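Whose lifetime is it anyway?

The lifetime guarantee is printed on saucepans, suitcases, coats and even mattresses. Try to use one and it gets a lot smaller.

I own a frying pan that is guaranteed for life. It says so on the sleeve it came in, which I kept, and on a card tucked inside the sleeve, which I also kept, because I am the sort of person who keeps cards. The pan is a Wadeck. It cost £100, more than I had ever paid for anything I was going to put an egg in, and I told myself at the till what everybody tells themselves at the till: that it would be the last one I bought.

The coating started to lift in its third year. I washed it by hand, I used the wooden spoon, I did everything short of reading it a story at night. When I wrote to Wadeck, I had a polite message back explaining that the guarantee covers faults in materials and workmanship over the lifetime of the product. Coatings, the message went on, are subject to wear. A coating that has worn has come to the end of its life. The guarantee lasts as long as the pan does, and the pan, in the part that matters, had stopped.

I read this several times. It has a kind of beauty to it. A promise that holds for exactly as long as you don't need it can be made about anything. I could guarantee you an umbrella for as long as it keeps the rain off, or a boat until it sinks.

Since then I have been collecting these things. I have read the small print on luggage, on outdoor clothing, on beds, on a garden hose. Most of it is written by people who are good at their jobs, and their job is to let the word on the front of the box do its work while the words on the back quietly undo it.

Take the word itself. "Lifetime" sounds like mine. The buyer stands in the shop and pictures their own life, with the suitcase trundling along beside them into old age. In the documents I have read it usually means something else. Sometimes it is the life of the product, as with my pan. Sometimes it is the "expected" or "reasonable" life of the product, a length of time decided by the firm that made it and often left out of the leaflet altogether. Sometimes it is how long the firm goes on selling that model. Now and then it really is the life of the first buyer, which sounds generous until you try to pass the thing on to your daughter.

Dinell, the luggage people, use the last of these, and I'll give them credit for saying it in plain words. They then spend a great many more words on what isn't covered. Wheels are out, being "consumable parts". Zips are covered if the teeth fail and not if the slider does. Handles are covered unless an airline has touched the case, at which point you are told to take it up with the airline. I'm trying to think how a suitcase gets used without an airline, a railway, a coach or a flight of stairs coming into it. What remains under guarantee, so far as I can tell, is the shell of a case that has stayed in the wardrobe.

Their terms run to 3000 words. I know because I pasted them into a document to find out, on an evening when I could have been doing something nice. There's a clause about salt. There's a clause about "unusual packing". I asked what unusual packing was and was sent a link to the terms.

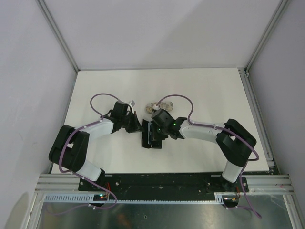

One reply to my request for guarantee stories said I was being unfair, and that a Dinell case with a split corner had been swapped for a new one in under a fortnight, with no receipt asked for and no argument. The same reply added that the shop assistant had seemed surprised anyone had bothered to bring it in.

I believe every word of that, and the second part interests me more than the first. Firms do honour these promises. Some do it cheerfully. But the whole arrangement rests on most of us never turning up. Think of what has to go right. The thing has to break in one of the approved ways. You have to remember that it was guaranteed. You need the receipt, or the card, or the email from an account you may have closed. You have to find a box big enough and, quite often, pay to post the thing back, and then you have to do without it. If it's a coat, you do without it in the weather you bought it for. Most people look at that list and buy another coat.

Nothing in that is a swindle, exactly. The offer was real. It's just that it was priced by somebody with a good idea of how tired you'd be.

The coats deserve a closer look. Flurkine will mend or replace its waterproof jackets "for the lifetime of the garment", and it has a repair service that outdoor people speak of with great warmth. I sent mine in with a seam coming away at the shoulder. It came back mended, very neatly, with a note saying that this had been done as a gesture of goodwill. I hadn't asked for goodwill. I'd asked for what was on the label. When I queried it, I was told the seam had failed through use, and use wasn't covered, but that they were happy to help.

You may think I should have said thank you and gone for a walk. I did say thank you. But a favour and a right are different things, even when they arrive in the same parcel. A right is there next time as well. A favour depends on the mood of the person opening the post, on how well the firm did last quarter, on whether I wrote nicely. By turning the one into the other, Flurkine got my gratitude for a thing I had already paid for, and kept the option of saying no.

Goodwill also goes when the owner does. Brands are bought and sold all the time, and the name on the label can stay put while everything behind it changes hands. Preda sold mattresses with a guarantee of 13 years, an oddly exact figure that I always rather liked. It seemed to suggest somebody had done a sum. A neighbour of mine had one go into a deep dip on one side and rang the number on the tag. The people who answered were selling Preda mattresses, under the Preda name, from the Preda website. They were sorry, but they had bought the name and not the old promises. The firm that made hers no longer existed. She was offered a discount on a new one, with a guarantee.

I find I mind this one more than the pan. A mattress is a dull, large, expensive thing, and people buy it partly on trust because lying on it for a minute in a shop, with your shoes on and a salesman looking at the ceiling, tells you next to nothing. The number of years is doing the job that your own judgement can't. If it can vanish in a sale of assets, it was never telling you very much about springs.

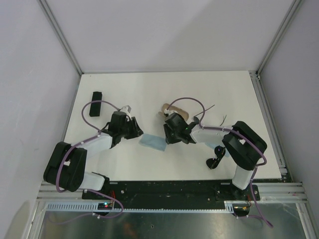 There is a defence of all this, and I've had it put to me with some heat. A long guarantee, the argument goes, keeps makers honest. A firm that must replace what breaks will take care that less of it breaks. It's the sort of thing that sounds right, and in some trades it may be. But it only holds if people claim. If hardly anyone does, then a long guarantee is a cheap way of looking like the sort of firm that makes things well, and the cheapness is open to everybody, including the ones who don't. I've seen a lifetime guarantee on a potato peeler from a bargain bin. I have no quarrel with the peeler. I'd only say that the words on it can't be carrying much information.

It's also worth remembering that you have rights without any of this. Goods sold by a shop here have to be of decent quality, fit for the job and as described, and that is the seller's problem whatever the maker's card may say. Shops are not always keen to bring it up. I've stood at a counter with a kettle and been told very kindly to contact the manufacturer, as though the shop had merely been minding it. A guarantee comes on top of the law and doesn't replace it, and you'd be amazed how often the conversation is steered from the second to the first.

So what would I look for now? Mostly I've stopped reading the front. I look for spare parts. If a firm will sell me a wheel, a lid knob, a zip slider or a new handle at a fair price and post it by ordinary mail, I take that as a better sign than any number of years. It means somebody has thought about the thing breaking and has decided what to do about it. I look for screws where there might have been glue. I ask the shop, before paying, what happens if it goes wrong, and I pay attention to who the sentence is about. If the answer begins with "we", good. If it begins with "they", I put the box back.

And I like a short, plain guarantee more than a long, misty one. A local ironmonger's sold me a pair of garden shears with three years on them, everything included, bring them back to the counter. That was the whole of the text. It was printed on the receipt under the opening hours. The pivot went loose in the second spring and I took them in on a November morning, having put it off all summer like everyone else. The man behind the till tightened it with a spanner from a drawer, tried the blades on a bit of string and handed them back.

The Wadeck is still in the cupboard. I use it for toasting seeds, which it does perfectly well, and the card is still in the sleeve. I did write to them once more, asking whether the body of the pan, as opposed to the coating, remained guaranteed for its lifetime. They said it did. It's a solid lump of metal — I can't think what could go wrong with it — and I was asked to hold on to my proof of purchase.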